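Drinlow two-finger gripper: simulation pack and good practice notes

14 comments | 63 shares

I've been selling and setting up small grippers for long enough to have strong feelings about them, and the Drinlow is the one I keep coming back to. It's a plain parallel gripper with two flat fingers, a wide black palm and very little to go wrong. This page covers the simulation pack that goes with it, and also the house rules we ask people to follow when they use it. Please do read the rules part, even if you only came for the download!

What you get

The pack has the gripper model with both fingers moving, a wrist camera already fixed in the right spot, a handful of furnished rooms to practise in, and a settings file for the Trunda arm (other arms work too, but you'll have to write your own settings and I can't promise to help much). There's also a short checklist in plain text, which started life as a sticky note on my monitor and has grown a bit.

The licence covers 2 computers. If you're a school or a training centre, write to us at Cakenstead and we'll sort something out.

The rules we work by

I know, I know. Rules for a simulator sound a bit daft when you can't trap your thumb in it. But habits picked up on screen get carried over to the real arm, and I've watched a perfectly sensible person jog a real wrist at full speed as if there were a reset button. So we treat the simulated one as if it had a motor in it.

1. Set your speed limit before you load a room. Ours is 200 millimetres a second for anyone learning, and it stays there until they've done 40 clean runs. Clean means no contact you didn't ask for, with the table, the wall or anything else. Brushing a wall counts as contact. People argue about this one every single time.

2. Set the grip force low and leave it low. The pack opens at the gentlest setting, and I'd like you to have a proper reason written down before you turn it up.

3. Check the fingers open and close with nothing between them. Do it at the start of every session -- yes, every session, even after a tea break. Watch through the wrist camera while you do it, with the palm along the bottom of the view and both fingers reaching up from it. If one of them is missing or pointing somewhere silly, the camera mount has been moved and you need to reload.

4. Get used to a tilted view before you try to pick anything up. The wrist turns, so the room turns with it, and a window can end up leaning over between the fingers while a tabletop-sized slab of wood runs off at a slant. Spend a good while just moving about with the fingers open. Look for something you know should be level or upright, like a window frame or a line of tiles, and work out which way the wrist has rolled from that.
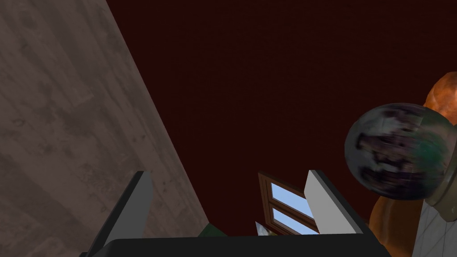 5. Don't judge distance from the wrist view alone. A ball at the side of the view can look huge and still be well out of reach, or be much nearer than you'd like. Use the second camera, or read the distance off the panel.

6. Write down what you changed. Room, speed, force, camera, date. One line is plenty. When somebody asks in October why a run behaved oddly, you'll be glad of it.

7. Never send a saved run straight to a real arm. Play it back in the simulator first, then on the real one at the slowest speed with a hand on the stop button and everybody out of reach. A run that's clean on screen tells you the path is sensible and that's all it tells you. Your own site rules and the arm maker's manual come before anything on this page, always.

Things I'd still like to fix

The lighting in the rooms is a bit kind, so dark objects look easier to find than they would in a real workshop. The rooms also take an age to load on older laptops (mine included). And the contact log stops at 2000 lines, so on a long day you need to save it and start a new one. We're working on the last one first as it's the one people moan about most.

Will it work with the Güler wrist adaptor?

Yes, with the small spacer fitted. The pack has a tick box for it. If you forget to tick it, the fingers in the simulator will sit a little short of where the real ones are, and you'll find out at rule seven, hopefully slowly.

Ordering

The pack comes with every new Drinlow gripper, and you can get it on its own if you've already got one. Use the contact form and tell us which arm you have and what sort of thing you're hoping to pick up -- I really do like knowing, and it sometimes saves you buying the wrong fingers.

Page updated Sun 30 August

Related items
Drinlow spare finger set, flat
Güler wrist adaptor with spacer
Trunda arm settings, printed booklet
Cakenstead checklist pad for the workbench
Choosing a stop button you can find without looking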